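The Kitchen That Isn't There

Karine Ouellet has run the same dinner 2000 times and has yet to eat it. Her team at Preron, 4 people in two rooms over a tyre shop in Irngate, write planning software for robot arms. All of it gets tried in simulation first. Marble island, bar stools, red microwave, what looks like steak on a plate. No washing up.

"The arm's the easy bit," she says. Fair enough. The hard bit is the planner, which they call Celter, and which has 60 milliseconds to choose a path round whatever is standing near the plate. Miss the deadline and the arm holds still. Early builds held still a lot.

Clifford Dufour does perception. Different headache. A short thing close to a plate gets read as part of teh plate, so the planner tries to grasp both. He rewrote the segmentation in November, threw it out, rewrote it again.
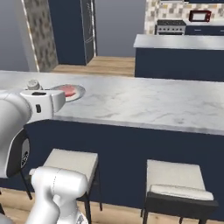
Then there's the arguing. Dufour wants the planner told how unsure the perception is, every object, every cycle. Ouellet thinks that eats the time budget. They tried it both ways for 8 weeks and still dont agree. For now the uncertainty goes through on a switch, off by default, and Dufour turns it on when she's at lunch.

Next job is drawers. Ouellet has the joint limits on a whiteboard already, half rubbed out.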